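4. Equipment Planning and Cost

4.1 What we needed to buy

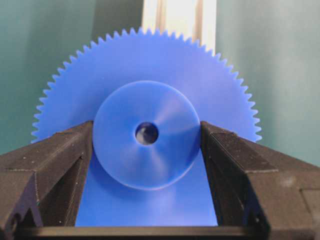
The budget for the gear handling cell was fixed before the task list was, so most of the choices below were made backwards, from money to parts. Two arms were quoted. The Danzer arm came with its own controller and a service plan; the Lollier arm was cheaper but the wrist mount would have needed an adapter plate. We took the Danzer. Payload was never the issue — plastic gears weigh very little — and reach was fine on both.

Grippers took longer. Stock fingers from the arm vendor were flat and parallel, fine for boxes, poor for a round hub. Angled fingers were drawn up in house and printed at the Skorkatbridge shop, with the mounting holes kept to the same pattern so that a worn pair can be swapped at the bench. Figure 4 shows a pair in use, closed on the hub of a blue spur gear from both sides. Gripping at the hub keeps the tips off the teeth. It also leaves the bore open to the wrist camera, a point which matters for the insertion trials in Section 5.

Figure 4. Spur gear held at the hub between the two gripper fingers, wrist camera view.

4.2 Split of the budget

Arm and controller: 62 percent of the total. Gripper, wrist camera, cabling and mounts: 27 percent. The remainder went to gears, filament, and a small reserve. In hindsight the reserve was too thin. Cable failures alone used up most of it by April, and the second set of mounts had to wait for the next funding period.

Fingers were costed as consumables, not equipment. Purchasing did not like this at first. But each printed pair is cheap, and we planned for 37 pairs over the life of the project, so tagging them one by one as assets made no sense. Other groups planing a similar cell should settle this question early, before the first order goes out.

4.3 Lead times

Worst item was the camera bracket, from Petateck. Quoted at 2 weeks, arrived well after the arm. Printed a stand-in meanwhile, which flexed, and the early calibration data had to be thrown out. The gears were ordered in one batch to keep the color and finish the same accross trials. Recommended, if storage allows.

4.4 Planned replacements

Arm: none inside the project period. Camera: one spare on the shelf. Fingers: swapped on visible wear at the tips, checked at the start of each session. We do not budget for gear replacement beyond the first batch — if tooth damage turns out higher than expected under the insertion loads, the money comes out of filament.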